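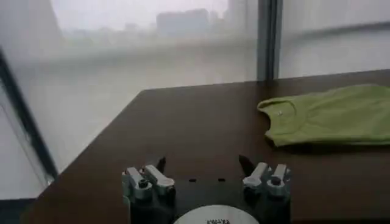
Folding Tank Tops Without Losing Your Temper

Tank tops are mostly holes, and holes don't fold. You can still get a stack of them to stay put in a drawer.

Use a table. Beds sag, couches are worse, and your knee is fine for one sock at most. A smooth wooden tabletop is best, wiped first, as yesterday's jam travels.

Lay the top face down and smooth it from the middle out with your palms. Small wrinkles can stay. If it's ribbed it will spring back narrow whatever you do, so let it win.

Fold one side in to the center, strap and all, then the other side over it. You want a long strip with the straps lying on top of each other. Scoop necks leave a droopy bit at the top - tuck it down before you go further or it will hang out of the drawer like a tongue.

Fold the strip in half, hem to straps, then in thirds. Stand it on edge. If it falls over, it was folded too loosely, or it's silk, in which case good luck.

Buttons and snaps: close them first. An open snap will find the one lace thing you own.

Curled hems get a quick press on the wrong side. Raluca Tănase wrote in to say she flattens hers under a cookbook overnight. We tried it with 3 cookbooks and got a flat hem and no dinner.

Light colors go at the back of the drawer if yours gets sun. Ours does, and we have a two-tone yellow shirt to prove it.

Next: fitted sheets, if we must.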